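Revised Working Rules for Robot Arms at Endby

2018-10-26

The Plundside site office has issued a revised set of working rules for the robot arms at Endby. The rules replace the edition adopted in April and apply to all staff, students and visiting researchers who operate an arm or work beside one. They were drafted by Davoud Moradi, who is responsible for equipment safety at both sites, and were reviewed by the Skellura project group before adoption.

Work close to racks and fixtures

Perforated racks, brackets and similar fixtures are to be treated as fixed obstacles, whether or not they are fastened down. Before any motion toward a rack, the operator must confirm the position of the closed fingertips from the wrist view as well as from the side. The fingertips can hide part of the rack from the wrist camera, and holes behind them must not be selected as targets until the arm has been moved and the view is clear. Travel speed within 30 mm of a fixture is limited to 4 mm per second. Cables near a fixture must be routed away from the planned path.

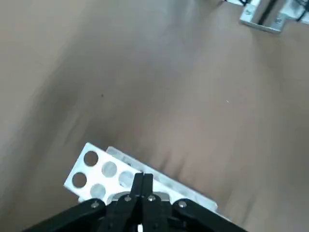

Work facing a wall

The April edition made no mention of walls, and several operators asked for guidance. Under the revised rules, a wall is part of the work area whenever the arm can reach it. The following apply:

Switch and socket plates are to be entered in the cell drawing as keep-out areas, with a margin of 116 mm on every side.

The gripper must carry no object when it is first brought up to a wall. The fingers are to be open and the approach made in manual mode.

Marks on the paint are to be recorded before work starts, so that any later contact can be identified.
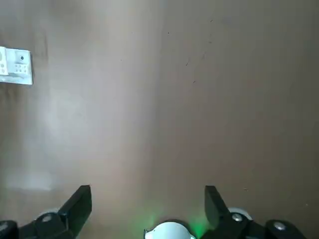 Open gripper facing the wall, with the switch and socket plate at upper left.

Operators are reminded that a lit indicator on the gripper does not give permission to move. Permission is given only by the person named on the cell sheet for that session, and it lapses when that person leaves the cell. The default approach limit for walls is 400 mm. Closer work requires an entry on the cell sheet stating the purpose and the smallest distance intended.

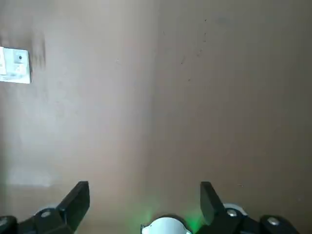 Small marks on the paint, upper right, of the kind to be entered in the wall record.

Records and questions

Cell sheets and wall records are to be kept with the Ndung'u log, which remains the only accepted record of arm use at Endby. Sheets printed from the April edition may no longer be used. Questions on the rules, and requests for exceptions, should be sent in writing to Davoud Moradi at the Plundside site office.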